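6. When the gripper stalls on a bottle (fault 226)

I hit this one more than any other fault on the Mistico cell, so it gets its own section. The fingers close, the motor hums, and then everything just quits with 226 on the pendant. Don't panic!

CAUTION: A stalled gripper can still be holding pressure. Keep your hands out from under it until step 3 is done. I pinched a thumb in July and I'd love to be the last.

1. Hit Pause, then wait for the amber light to stop blinking.

2. Write down the grip force. Ours should read 9. If it says anything higher, somebody's been in the settings (it was me once, sorry Haiyan).

3. Press and hold Release until the fingers open all the way, then switch the arm to Hold.

4. Stand both pill bottles upright on the tabletop between the clear bins, a little apart so the fingers have room to come down around one without bumping the other. Leave the caps off. Put the small one farther back and the big one nearer you.

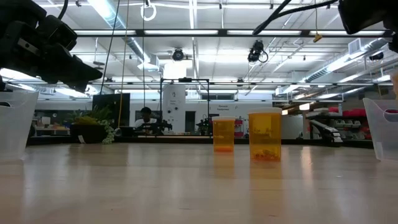 5. Clear the fault and run the Slow Pick test 3 times on each bottle. If 226 comes back, stop there and call Haiyan Xiong at extension 645.

Note: don't raise the force to get past a stall. It cracks bottles.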